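Chapter 6
Caring for Clothes and Upholstery

What You Will Learn

How to sort clothes left around a living area
How to fold a knit shirt so that it keeps its shape
How to care for a fabric seat between deep cleanings

Key terms: knit, nap, pilling, trim, woven

Most laundry does not start at the washing machine. It starts wherever a person takes something off, and in many homes that place is a padded seat near the door. Clothes left there pick up lint and creases, and the seat under them collects dust and skin oils. This chapter treats the two jobs together.

Section 6.1 Clearing the Seat

Work from one end to the other. Pick up each garment by a thick part, such as the shoulder seam or the waistband, and shake it once. Check the pockets. Place it in one of 2 piles, to wash or to wear again.

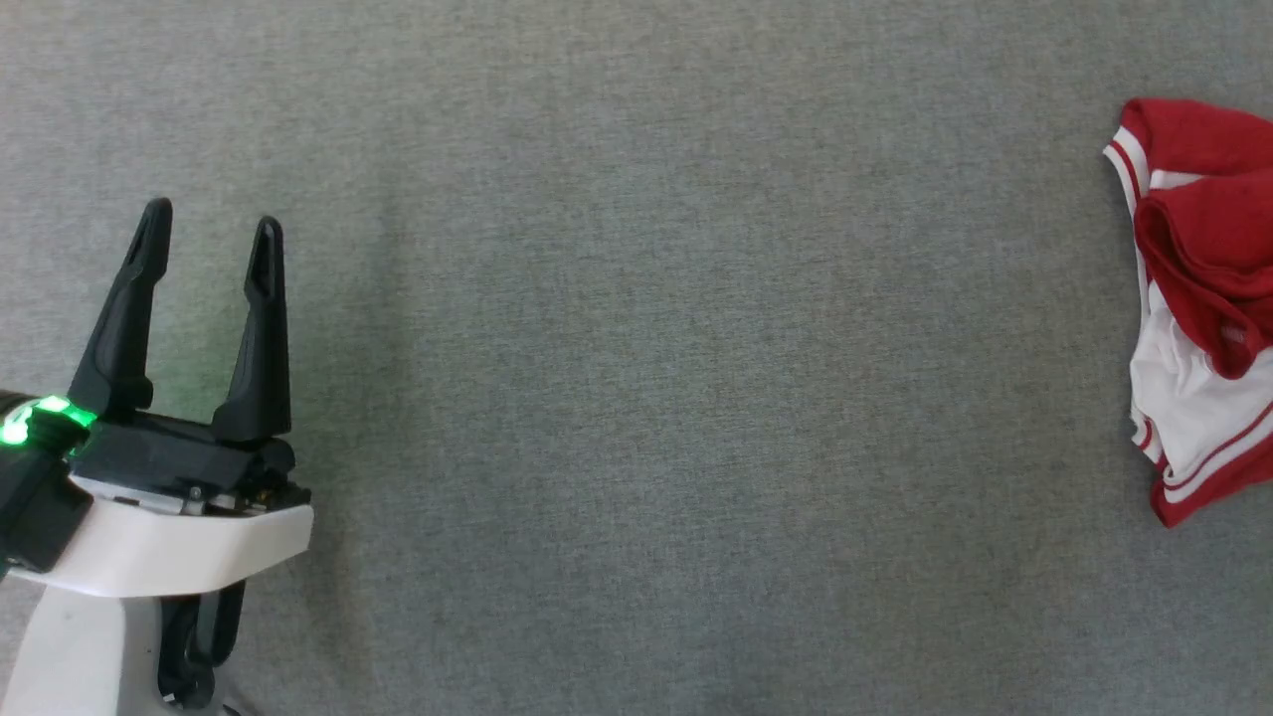
A garment that is clean but creased can go in the second pile if it will be folded the same day. Left until Wednesday, the creases set and it will need an iron. Move stained items to the wash pile and treat the stain before it dries.

Sports jerseys need more care than cotton T-shirts. The knit stretches when it is lifted by one sleeve, and striped trim may shrink at a different rate from the body. Turn the jersey inside out before washing and close any zippers in the same load.
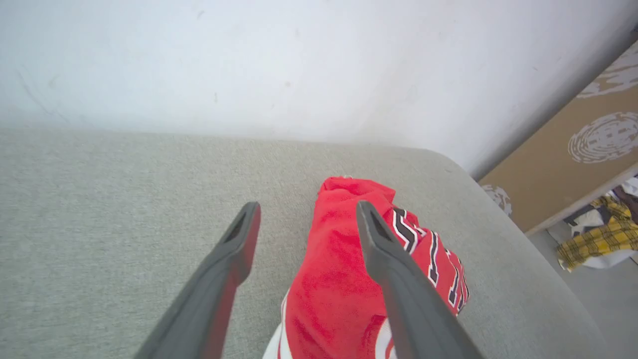 Figure 6.1 A red jersey with black and white trim, before folding.

To fold a jersey, lay it face down and smooth it from the center outward. Bring each side in to the middle, sleeves flat, then fold the hem up to the collar. Exercise 13 at the end of the chapter gives practice with long sleeves.

Section 6.2 The Fabric Underneath

Once the clothes are off, look over the upholstery in daylight. Pale gray woven covers hide dust well but show dark threads and crumbs, mostly near the corners and along the back edge.

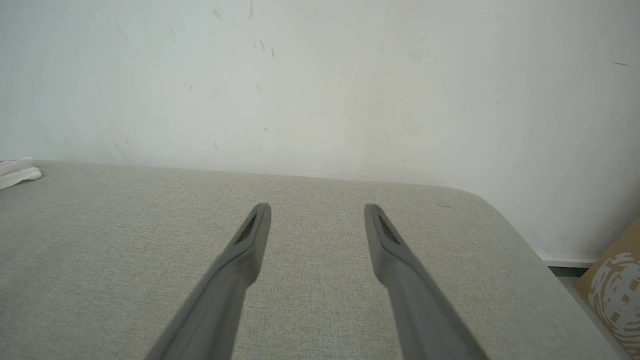

Vacuum with the soft brush, following the weave. Pick up loose threads by hand, but do not pull one that is still attached. Trim it level with small scissors. Marks on the wall behind a seat should be wiped separately, with a different cloth, so that dirt is not carried onto the fabric.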